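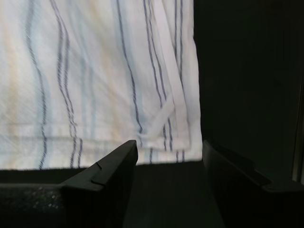

OK so a few of you asked how the no-dryer thing is going and I have way too much to say, so this is going to be a thread. Get a drink.

Background for anyone new: our dryer died last November. It was a Rekex, it came with the house, it had been making a noise like a bag of spoons for months and I ignored it because I ignore everything that still technically runs.

The repair quote was more than I paid for my first car. I'm not even exaggerating, my first car was 200 bucks and had no reverse.

So I said fine, we'll hang stuff up for a couple weeks while I shop for a new one. And then I just kind of never bought the new one??

November is a terrible month to start line drying, by the way. Do not do what I did. I had jeans over every door in the house. I had socks on a lampshade. We had company over and somebody had to move a bra to sit down.

First real purchase was a folding rack. I got the Andport one with the wings because it was on sale. It's okay! The wings droop if you put towels on them, so towels go in the middle and shirts go out on the ends. Took me longer than I'd like to figure that out.

Then in spring I put up the outside line and that's when I got annoying about it. Sorry to my group chat.

Stuff I got wrong, in no order:

I bought cotton rope because it looked nice. Cotton rope stretches. By the second week my sheets were mopping the patio. Switched to the plastic-coated kind and it's been tight ever since.

I hung shirts by the shoulders. Everybody's shoulders had little points for a month like we were all wearing tiny wings under there. Hang them upside down from the bottom hem, pins at the side seams.

I left dark stuff in full sun all afternoon. My good black T-shirt is now sort of a brown T-shirt. Darks go inside out or in the shade, I have made my peace with it.

I used way too much detergent. This one surprised me. A dryer kind of beats the stiffness out of things, so I never noticed. Cut it down to about half of what I was pouring and the towels stopped feeling like cardboard.

Speaking of towels!! This is the number one question I get. Yes they're crunchy. No I don't mind anymore. Snap them hard before you hang them and snap them again when you take them down, and they get to maybe 70% soft. The kids complained for a while and now they say the crunchy ones dry you better. I did not coach them.

Somebody suggested vinegar in the rinse. I tried it, I couldn't tell the difference, and my laundry room smelled like a pickle. Your mileage may vary.

Sheets are where it really pays off though. Line-dried sheets are so good I get a little emotional. I wash them in the morning, hang them before lunch, and they go straight back on the bed. I don't fold fitted sheets anymore because they never see the inside of a closet. Problem solved.

How I hang them, since two people asked: fold in half hem to hem, pin the hems to the line, and leave one end open a bit so the wind gets in and puffs it up. It'll dry way faster than if you drape it over the middle. If there's no wind, drape it however you want, it's all slow.

Pillowcases: pin by the closed end, open end down.

Clothespins. I have opinions. The cheap ones from the dollar bin lasted me maybe a month before the springs popped off. I ordered a bag of Zinchenko ones after reading reviews for an embarrassingly long time, and they've been outside through rain and hail and they still grip. Bring them in anyway. I don't, but you should.

And check them for spiders. I won't be elaborating.

OK the money part, because people always want the money part. I kept track in a notebook for a while and then lost the notebook, so I can't give you some beautiful spreadsheet. What I can say is our electric bill went down 19 dollars the first full month and it's stayed lower. Some of that could be other stuff. We also stopped leaving the porch light on.

Our washer has one of those lifetime cycle counters buried in the settings menu and it says 3,266. That's 3,266 loads of laundry, you guys. Some of those are from the people before us but still. I had to go sit down.

Things I have not solved:

Pollen. For a few weeks in spring I was basically rolling the pillowcases in it. I moved bedding inside for that stretch and it was the one time I really missed the dryer.

Birds. It's rare. When it happens it is always something white.

Rain. I have an app, I check the app, the app lies. Most of the time I leave it out there and call it an extra rinse.

Pet hair. The dryer got so much of it off and the line gets basically none. I shake everything out and then use a damp rubber glove on the couch blankets. It works pretty well, it just takes forever.

Also heads up if you're in an HOA or renting, check your rules before you go drilling posts into stuff. Some places have laws that protect clotheslines and some really don't. We live over in Kangate, where I'm pretty sure the neighbors have seen all of my underwear and everyone has been gracious about it.

Would I tell you to dump a working dryer? Nah. If you've got a newborn or you work nights or you live somewhere it rains all the time, use the machine, enjoy the machine. But if yours dies, maybe give it 4 weeks before you buy another one. Put up a cheap line and see how you feel.

The part I didn't expect is that I like the hanging up. It's ten minutes outside and I can't hold my phone because my hands are full of wet socks. I listen to the lawn mowers. Sometimes I get a good idea. Mostly I think about lunch.

Anyway I've got a load of darks sitting in the washer that I forgot about while typing this, so those are getting washed again I guess. Drop your stain questions below, I'll do a separate thread on grass stains because that's a whole saga.

Oh and to whoever asked, yes, you can line dry a comforter, but use two lines and flip it halfway, and start EARLY.

Jun 14, 2026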